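The Gernside Arm

The arm at Gernside had been off by the width of a fingernail since March, and Taner Eren had been told to make it stop.

"It's a touch-up job," said Canan Erdem, who ran the floor and had never touched one up. "Red block, black plate. Bring the gripper down, close it, open it, write the number in the book. You'll be home by four."

The book was a green ledger with Kavex stamped on the spine, and it went back 652 entries. The early ones were in a tidy hand and gave the offset, the finger wear and the colour of the grease. The later ones said "ok". Entry 640 said "ok I suppose".

Taner set the speed to 10 per cent and sent the wrist down beside the block. He had been raised to believe machines could smell impatience, and he tried to look like a man with no dinner plans.

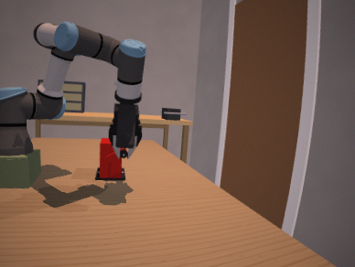 Coming down on the block at Gernside, 10 per cent speed.

"Left a bit," said Şengül Polat, on her way past with a mug.

"Your left or its left?"

"It hasn't got a left. It's got a joint one." She kept walking. Şengül had looked after the arm for years before she moved to Purchasing, and she still spoke of it as some people speak of a first husband.

He went left a bit. The number on the pendant got worse. He went right, and it got worse again, by exactly the same amount, which he felt was personal.

The Premau manual, fourth edition, advised the technician to approach the block with fingers open and square to the faces, then to "correct by feel". Taner read this twice. The manual was 162 pages long and had been quite happy, up to then, to tell him which way to turn a screwdriver. He switched to the wrist view, leaned in until his nose was nearly on the screen, and considered the gap on the left finger, and the lack of one on the right. 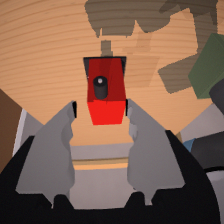
The Işık Quarterly Vol. 20, No. 3

"There's your trouble," he told the arm. It held its position, as it was paid to do.

He loosened the right pad, moved it by an amount too small to brag about, and tightened it again. Then he backed the wrist off, ran the approach from the top and watched the pendant. The number dropped. He ran it again and it dropped to the same place.

By then it was twenty past six. Canan had gone home, having called out something encouraging about overtime that did not include the word "paid".

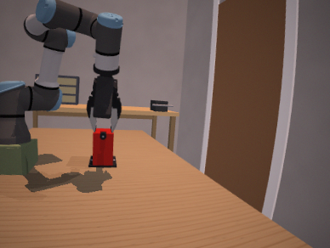
He could have written "ok" and caught the late bus. He had the pen out. Instead he turned back to the first page, to the tidy hand, and saw the initials at the bottom of it: Ş.P. Under the offset she had added, in smaller letters, "Check right pad. It wanders."

Taner looked at this for a while. Then he wrote the date, the offset, the finger wear and the colour of the grease (grey), and under that, in smaller letters, "Still wanders."

He found her mug on the windowsill by the door, washed it, and left it on the ledger where she would have to move it.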